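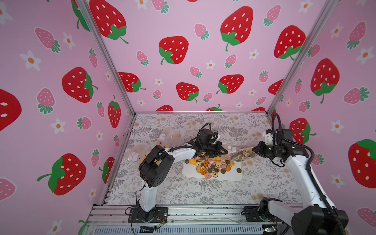

Figure 1. The snack corner, with the strawberry pattern on the left, back and right panels.

Our project started in May with a very small complaint from Shahzad Satti, who thought the snack table at the Ellton reading room looked sad. We had been asked to choose a small space that people use every day and make it more pleasant to be in, and the two of us (Shahzad and me, Aurelio Montoya) agreed pretty quickly that a place for snacks deserved better than bare walls!

We spent far too long on the pattern, and I don't regret it. Shahzad wanted lemons at first, and I had my heart set on plain stripes, but then we found the strawberry print at Sandhu and that was the end of the lemons. The big strawberries are bright red with white seed dots and curly green stems, and between them are smaller pale pink ones with teal-green caps. Then there are the little white flowers with orange centers, which I hardly noticed in the shop and which have become my favorite part. The background is pink, so the whole corner feels warm even on a gray morning.

The hardest part was deciding how far to carry the print. We thought about covering only the back wall, but our paper model looked unfinished that way, a bit like a stage set, so we went with three sides and kept the work surface flat. My aunt lent us her long ruler for the measuring, and we still had to redo the left side once.

When it was done we left a comment box out and got 135 notes, a lot more than we had hoped for. Most people liked the strawberries very much. A few found them busy, and one person asked for bananas. Shahzad would still like to try a version with the big fruit spaced farther apart, and I would like to see the flowers a little larger. We have kept the paper model, so we can test both ideas on it next term.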